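# Chapter 4: Picking the Squad

I once left out a striker who had scored in every match for two months, and her mother didn't speak to me until December.

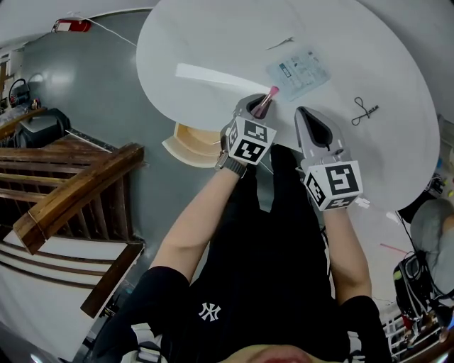

I was coaching Stondthorpe's under-16s at the time, and I thought I knew exactly what I was doing. The striker was Ladi Ezeani. She was quick, she was brave, and she was easily the best finisher we had. We were going away to Pumville, who sat very deep and never gave you any space behind them, so I picked Nantana Tanasarn up front instead because she could hold the ball with her back to goal. We lost 2–0. Nantana played well, as it happens, but try telling that to a car park full of parents!

I start with that story because selection is the part of coaching most of us learn by getting it wrong in public. You can plan a training session on paper, run it badly on a wet evening, and only the players will know. A team sheet goes up on the wall (or, these days, on everyone's phone at the same moment) and each name on it is an opinion you now have to stand behind.

So what are we choosing between when we choose a team? In this chapter I'll use three words, and I'd like you to keep them apart in your head. **Form** is how a player has been doing lately. **Fit** is how well what she does suits the match you're about to play. **Standing** is everything she has built up with you and the group over a longer time: the captaincy, the years, the trust. Most selection arguments I've sat through were really two people using different words from that list and thinking they were using the same one.

Ladi had form. Nantana had fit. Neither had much standing yet, which should have made my job simpler, and I still managed to explain it so poorly that half the squad thought Ladi was being punished for missing a training session. She hadn't even missed one. She'd been ten minutes late with a puncture.

We'll come back to the explaining in section 4.5, and I'd ask you not to skip it, even if you're only here for the tactics.

## 4.1 How long is "lately"?

Say a midfielder has played 12 matches this season. She was ordinary in the first ten and superb in the last two. Is she in form? Jaime Caldeira, who I shared a dugout with for years, would have said yes and had her name down before you'd finished asking. I'd have wanted to know who those last two matches were against.

Minutes matter as well. Somebody with 71 minutes behind her, all of them as a late substitute against tired legs, has given you a very different sort of evidence from somebody with 300 minutes as a starter. I'm not saying the substitute is worse (she may be the better player, and you'll only find out by starting her). I'm saying you know less about her, and it's worth admitting that to yourself before you put the sheet up.

My own habit is to write down my eleven early in the week, fold the paper, and not look at it again until the evening before the match. Then I pick the team a second time from scratch and compare the two. Where a name has changed, I make myself write one line on why. Some weeks the line is a good one, such as an injury or a change of shape. Other weeks it says something like "didn't look bothered in the warm-up", and I cross it out and go back to the first name.

Try it yourself before reading on. Use a team you coach, or one you watch often, and keep both lists, as you'll need them for the exercise at the end of 4.2.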